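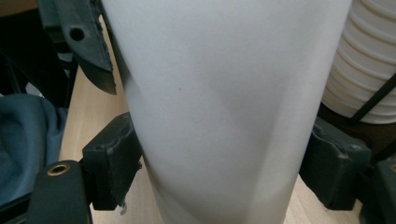 Quotation Marks in Memoirs of Service

A memoir of military service usually puts speech in quotation marks. The mark has a fixed meaning in newspapers and in court records: these words were said. In memoir it has no fixed meaning, and publishers rarely say which one they are using. I think they should, in a note at the front, and I think the note should be specific.

Take a book I reviewed in September, Sunita Tripathi's account of her time as a supply clerk, published by Rillholm. It runs to 338 pages. It contains long conversations in a depot office, some of them a page and a half, with interruptions and accents. The acknowledgments mention 30 letters home, kept by her sister. Nowhere does the book say which conversations come from the letters, which were checked with the other speaker, and which were written from memory decades later. All three kinds are printed the same way.

The common defense is that readers know. Everyone understands, the argument goes, that no clerk took down a quarrel word for word. I accept this for the quarrel. I don't accept it for an order. When a captain is quoted as telling a driver to take the north road, and the north road turns out badly, the wording matters to his family and to anyone who later cites the book. People do cite these books. Unit histories draw on them, and once a line has passed through two footnotes its origin is hard to trace.

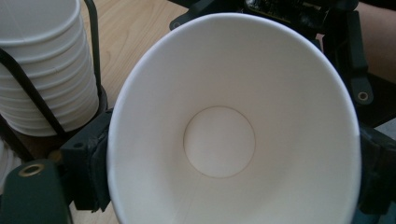
An empty paper cup, viewed from above.

Older practice was better in one respect. Many privately printed memoirs put remembered speech in indirect form: the captain said we were to take the north road. The result is duller and more accurate. Trilok Pandey, who edits for Rillholm, told me that indirect speech loses readers by the second chapter. He may be right about sales. A print run of 2000 leaves little room for principle, and I have no figures to set against his.
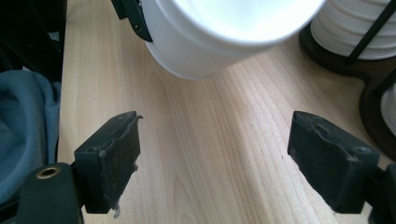
A workable rule would cost half a page. Speech taken from a letter, diary or recording keeps its quotation marks and gets an endnote. Speech rebuilt from memory can be set with a dash, as several European houses already do with all dialogue. Where a second witness has confirmed the substance, the endnote says so and gives the name. Composite characters, if there must be any, are listed.

Preben Baldursdóttir has objected that the dash looks foreign to American readers. So did the endnote, in popular books, and they got used to it. A different objection carries more weight: an author in her seventies may no longer be able to sort her own material. In that case the front note should state it in one sentence, and the reader can decide how far to rely on the captain's words.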